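Eingeschweißte Metallteile nach Wochen angelaufen, woher kommt die Feuchtigkeit?

Irena Wróbel
Ich lagere Kleinteile aus blankem Stahldraht (Halter, Bügel, Rahmen) in Klarsichtbeuteln, jeweils mit einer Pappkarte als Beschriftung. Der Raum ist ein Keller, Luftfeuchte laut Hygrometer tagsüber unauffällig. Eingepackt wurde im August, inzwischen zeigen 15 Teile braune Punkte, und zwar bevorzugt dort, wo die Karte anliegt. Lose Teile im selben Regal sind sauber. Beutel sind Druckverschluss von Lurnard, Stärke unbekannt. Liegt das am Beutel oder an der Karte? Trockenmittel ist bisher keins drin.

Leokadia Chmielewska
An beidem. PE-Folie ist keine Dampfsperre, sie verzögert den Austausch nur. Wer bei feuchtwarmer Luft einpackt, schließt diese Luft mit ein. Sinkt die Temperatur, steigt die relative Feuchte im Beutel, im ungünstigen Fall bis zum Taupunkt. Die Pappe nimmt Wasser auf und gibt es an der Kontaktfläche wieder ab. Dazu kommen je nach Sorte Säurereste und Chloride aus der Herstellung, die den Angriff beschleunigen.

Vorgehen:
Teile mit Isopropanol entfetten, danach nicht mehr mit bloßen Fingern anfassen.
Bei niedriger Luftfeuchte einpacken, am besten im geheizten Raum.
Karte außen anbringen oder durch säurefreies Material ersetzen.
VCI-Beutel verwenden oder VCI-Papier beilegen. Die Wirkung lässt nach, wenn der Beutel ständig geöffnet wird.
Silicagel nur in dicht verschlossene Beutel, sonst ist es nach kurzer Zeit gesättigt.

Die braunen Punkte lassen sich mit feinem Vlies und etwas Öl entfernen. Bei verzinktem Draht kein Vlies, das trägt die Schicht ab.

Drahtrahmen mit Karte im Klarsichtbeutel:

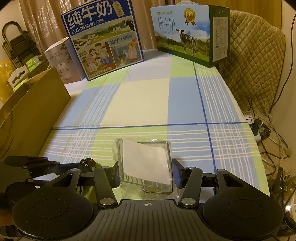
Mwakyusa
VCI halte ich für den Zweck für überzogen. Ein dünner Film säurefreies Öl reicht, bei mir seit etwa 3 Jahren ohne Befund. Karte natürlich raus, die saugt das Öl auf. Der Hygrometerwert vom Tag sagt außerdem wenig aus, nachts messen. Beutelmarke ist egal, meine sind von Zetach und die schließen auch nicht richtig.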